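Home | Papers | Notes | Code | People | Contact

4. What the wrist camera sees, and how we trained on it

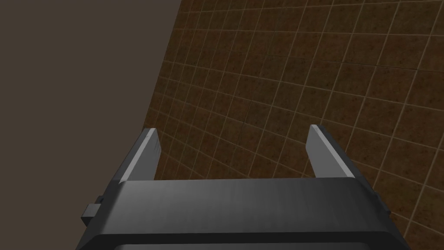 So that was the plan: one camera riding on the wrist, no second view from the side, and a policy that had to find its own way down to the table. I'd been fairly rude about wrist-only set-ups in our Plarside report, and I went into this expecting to be proved right. I wasn't, or not in the way I thought.

The bit I want to talk about first is the floor pattern. In simulation we render a tiled surface with pale lines between the tiles (see Figure 4), and when you look at it from just behind the fingers the lines bend and fan out in a way that tells you a surprising amount about height and tilt. My hunch was that the policy was reading its height off those lines and more or less ignoring everything else. Kavitha Achari, who built the first version of the renderer, thought I was making too much of it and that the fingers themselves gave enough of a reference. We had this argument over several lunches!

Figure 4. Simulated wrist view with the jaws open and nothing between them. The plain area at upper left lies past the edge of the tiled surface.

To settle it we trained 2 policies in Musance, our simulator, with the same network, the same reward and the same 400 starting poses. The first always saw the tiles. The second saw a new surface every episode: sometimes tiles, sometimes speckle, sometimes one flat colour with no lines at all. Everything else stayed put, including the fingers, which sit in the same place in the view whenever the jaws are fully open (this matters, I'll come back to it in 4.2).

We then ran both for 800 test episodes on surfaces neither had met. The tiles-only policy was lovely on tiles and hopeless on anything plain. It would come down nicely, then hover, then drift off sideways as if it had lost its glasses. The mixed policy was a bit slower on tiles and a great deal steadier everywhere else. I'd call that a point to me on the grid lines, although Kavitha's reply was that the mixed policy must be getting its height from somewhere, and I've no good answer to that yet.

A second thing cropped up which we hadn't gone looking for. When the arm wandered towards the rim of the surface, so that part of the view turned into plain backdrop, the tiles-only policy nearly always steered back inwards. At first I took this for good sense. Then we swapped the backdrop for a brighter colour and the habit vanished, so it was probably responding to that one dull brown and had learnt nothing much about edges. We now change the backdrop colour along with the surface, and I'd suggest you do too if you're working from Bíró or anything else with a fixed background.

Training used a batch of 16 throughout. We tried larger ones early on, before the Prelby tasks were ready, and they made no difference that I could see apart from filling up the machine and annoying everyone down the corridor.

4.1 Leftover worries

Our lighting is very even, much kinder than any real lab, and we haven't tested shadows across the grid lines. I'd expect them to hurt. We also haven't tried a camera knocked slightly out of place, and that's the first job for June.

Comments

gripfan: Did you try hiding the fingers from the mixed policy? Seems the obvious way to finish the lunch argument.

Author: It's in the queue! Masking them is easy enough, but it also hides a chunk of the surface, so we need a fair control for that first.

T. in the basement: We had the same backdrop problem with a grey one. Cost me a whole spring.

mossy: Is the surface randomiser going to be released with the rest of the code?

Last updated: Tue 28 May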